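Re: [home-arms] Two arms, one base, and a bedroom to try them in
From: Jirayu Ratanaporn
To: home-arms list
Tuesday, 9:40 pm

Hi all,

Sorry for the slow answer, I wanted to have something to show before I wrote back. Quoting the part of the earlier message I'm replying to:

> Has anyone on here run a two-arm build on soft surfaces? Everything
> I've done so far is on a workbench, where the table height never
> changes and I can cheat by hard-coding it. I'd like to get mine
> picking things up off a bed or a couch. My worries, in order:
>
> 1. Flat things. A paperback on a sheet has no gap under it.
> 2. The cables. Mine snag on everything as soon as the elbows come in.
> 3. Whether wrist cameras are worth the trouble or if one camera up
> top does the job.
>
> Also, are people still using the Cudeck brackets or has everybody
> moved on?
>
> Chaudhary

Good questions, all of them, and I've spent most of April on exactly these! My build is called Kirnari (my niece picked the name, I don't get a vote). Two arms on one base, one camera up at head height, one at the wrist, and everything talks to a desktop through a long and ugly umbilical. I moved it out of the shared shop and into a bedroom because the shop has nothing soft in it except the shop coat.

Here is what the head camera gets with both arms forward.
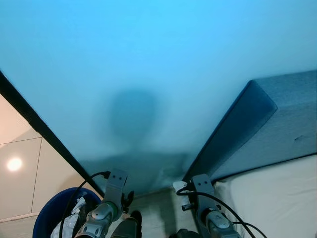 Head camera, both arms in view. Blue glass panel behind, bed on the right.

The first lesson came from that panel. My exposure settings were tuned for the shop, where the walls are white and the lights are all the same, and in a room with a big block of saturated blue the auto white balance went looking for an excuse to turn everything orange. I locked the white balance and then the exposure, in that order, and the color stopped wandering every time the base turned. If you do one thing before you leave your workbench, do that one. The reflections off the tile I'm just living with for now.

On your point 2, the cables. You can see how mine go, from the top of each bracket and then in a loop down along the arm. I used to run them tight against the links with a zip tie at every joint, very neat, and I broke two connectors that way, both at the elbow. Now I leave a generous loop at the top and clip lower down. It looks worse and it works a lot better. The trick is to move the arm by hand through its whole range with the power off, find the pose where the cable is stretched the most, and then give it some extra past that. I added 76 mm to each side and haven't broken a connector since. You do pay for it, as a loop that big will happily catch on furniture, so I keep the base a little further from the bed than I'd like and reach more.

Point 1, flat things. This is the fun part! I tested with the shop manual for a sewing machine, a magazine and a paperback, and the paperback is the best test object of the three by a mile. It's stiff enough to slide and thick enough that there's an edge to find. What works for me so far is using the two arms for two different jobs. One comes in over the side of the book with the fingers pointed across the cover, and the other waits at the edge of the bed with its fingers wide open. The first arm drags the book toward the edge until part of it hangs out over nothing, and then the second can close on it with one finger above and one below. It's how I get a coin off a table myself, so I can't claim to have invented it.
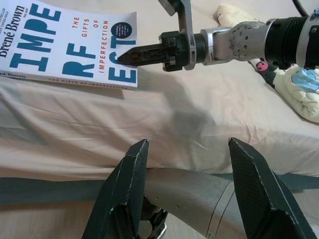

The dragging is where the soft surface bites you. Press too lightly and the fingertips skate across the cover. Press too hard and the mattress gives, the book tips, and the sheet comes along for the ride. I started out commanding a height, the way you do on a bench, and it was hopeless, because the height of a bed is whatever the last person left it at. What you want is to come down slowly until the motor current rises, stop, back off a hair and drag from there. I don't have a force sensor (have you seen what they cost?) so it's current only, and it's noisy, and it's good enough. Over 100 tries with the same paperback I lost 13, and 12 of those were the sheet bunching up ahead of the book. The last one was me bumping the emergency stop with my hip. Pulling the sheet smooth between tries makes the numbers look wonderful, but that felt like cheating so I quit doing it.

Fingers: mine are the pointed kind with a beveled tip, and for flat things I wouldn't go back to square pads. A narrow tip gets under a cover where a square one just pushes it along. They're not so great on a mug. I have a set of wider ones half finished and will post the files when they stop embarrassing me.

Point 3, wrist cameras. Yes, worth the trouble, and I say that as somebody who argued the other side on this very list last year. From up top I can tell where the bed is and which way the arms are headed, but once a gripper gets down near an object it covers the exact spot I care about. The wrist view shows me my own fingertips and how far apart they are the entire time. The cost is bandwidth and one more thing to calibrate. I knock mine out of line every time I change fingers, and I've gotten the redo down to a few minutes with a printed checkerboard taped to a cutting board.

One gotcha there. Mount it so the fingertips are well inside the picture with the gripper all the way open. My first mount had them right at the border, fine when closed, gone when open, and I spent an entire evening wondering why my tip detector worked only half the time.

Brackets: I never got along with the Cudeck ones. The hole spacing didn't match my joints and I was drilling everything out anyway. I switched to the Ollesel pattern and that bolted straight on. If you already have Cudeck parts on the bench I wouldn't throw them away though – with an adapter plate they should be plenty stiff for a camera, and that's most of what you'd be hanging on them.

Things I still don't have an answer for, in case somebody does:

– Telling a wrinkle in the sheet from the edge of a pale book. My edge finder loves a good wrinkle. Dark covers are fine, white covers on a beige sheet are a coin toss.

– Bedding in a heap next to the thing you want. I keep the arm away from it with a box drawn by hand in the config file, and that falls apart the minute anybody moves a blanket.

– Keeping the two arms from fighting once both have hold of the book. At the moment the first one simply lets go as soon as the second reports contact, and there's a bad quarter second in the middle where the book can swing. I'd love to see how others do the handoff.

Chaudhary, if you want my config to start from, write me off list and tell me which motor controllers you're on, as the current thresholds won't carry over. I'll be at the shop most evenings after seven and can test anything you send on the spare arm there.

Jirayu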